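The Settlement of the Dogar Estate

Notice to the Heirs

The firm of Gosik was appointed in December to divide the household effects of the late Mr. Dogar among his two surviving heirs, Luana Toledo and Mohsin Awan. The inventory ran to 3,414 entries. By agreement of both parties, all but one of these were assigned without dispute.

The exception was entry 500, described in the inventory as "Blocks, wooden, plain, with mat." Both heirs claimed it. Neither would accept money in its place, and neither would agree that the blocks be held by the one and the mat by the other.

The undersigned, Huiling Zhong, was directed to hear the parties and to make a recommendation.

Statement of the First Party

Ms. Toledo stated that she had learned to build on the mat at the age of four. Her grandfather would set a block on one of the blue mountains and call it a house. She would then be asked who lived there. No answer was ever refused, though she was sometimes told that the family in question had moved to the next ridge, and the block would be moved accordingly.

She stated further that the darkest mountains were understood to be the farthest away, and that it was considered poor manners to build on them after supper.

Statement of the Second Party

Mr. Awan came to the household later, as a boy of nine, and spoke very little in his first winter there. He stated that Mr. Dogar did not press him. Each evening the old man put a block down near the yellow sun and went to wash the dishes. When he came back, there would be a second block beside it.

Mr. Awan was asked whether anything was said on these occasions. He replied that the village was called Olia, and that he had named it. This was the first the undersigned had heard of a name.

Ms. Toledo, who was present, said that the village was called Fullura. There was a pause of some length. She then asked on which side of the mountains Olia lay.

Examination of the Entry

The parties were invited to view the entry together, on a work table, and to indicate how the blocks had customarily been placed. They were given 15 minutes. The undersigned withdrew to the far side of the room and made no notes during this time, but could hear that the discussion was mostly about roads.

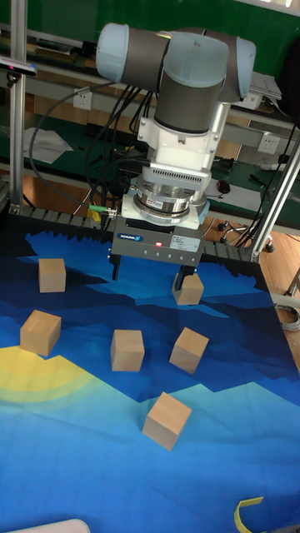
Recommendation

Six blocks were out on the mat when the undersigned returned. The one at the left, near the sun, was identified by both parties as belonging to Olia. The large one in front was the Fullura post office. Ownership of the tilted block remained unsettled, and the parties asked that it be left as it was.

It is recommended that entry 500 be kept whole and pass between the two households each year, in the first week of December. Both parties have signed. At their request, a line was added in Ms. Toledo's hand, stating that no one is to build on the dark mountains after supper.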